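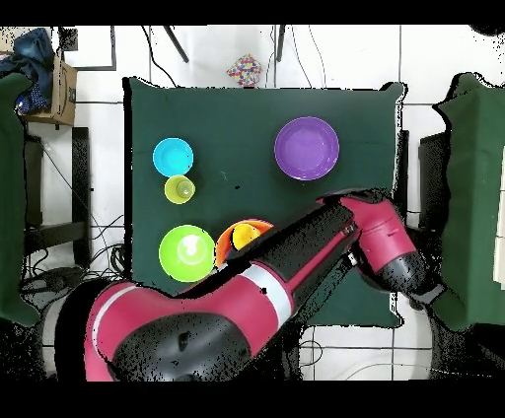

Photo: Jurgita Kazlauskienė

Children's tableware at the Dandelport lending shelf

The lending shelf at Dandelport has a new set of coloured bowls, plates and cups for members to borrow. It can be taken out for two weeks at a time and comes with a dark green cloth for a square table. 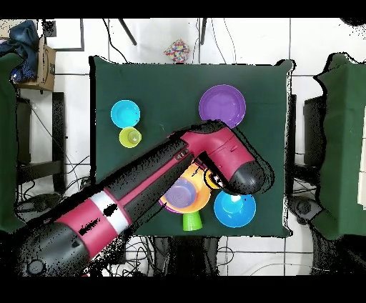
Storage was the main thing members asked about in February. The old crockery needed two boxes and a lot of newspaper. Bowls of different sizes take far less room if the small ones go inside the big ones, as with the lavender one sitting in the orange - and a single box will now do for the lot. Please put the largest in first and keep the cups until last.
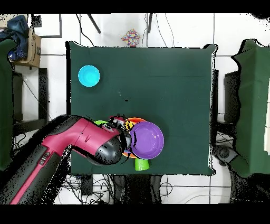
Purple on top, with orange showing underneath.

Birutė Avotiņš has written out a packing list, which is taped inside the lid. Please tick off each piece before you bring the box back, and shake the cloth outdoors. Returns are taken until 5 pm at the side door.

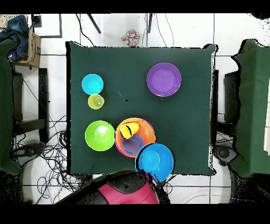 Narendra Sisodia writes that he had the set for a birthday tea for nine and would gladly borrow it again, but he would like a second cloth, as one doesn't go far if you push two tables together. We have asked Sigita Navickas to look for a matching one. To book the set, leave your name and dates in the book by the shelf.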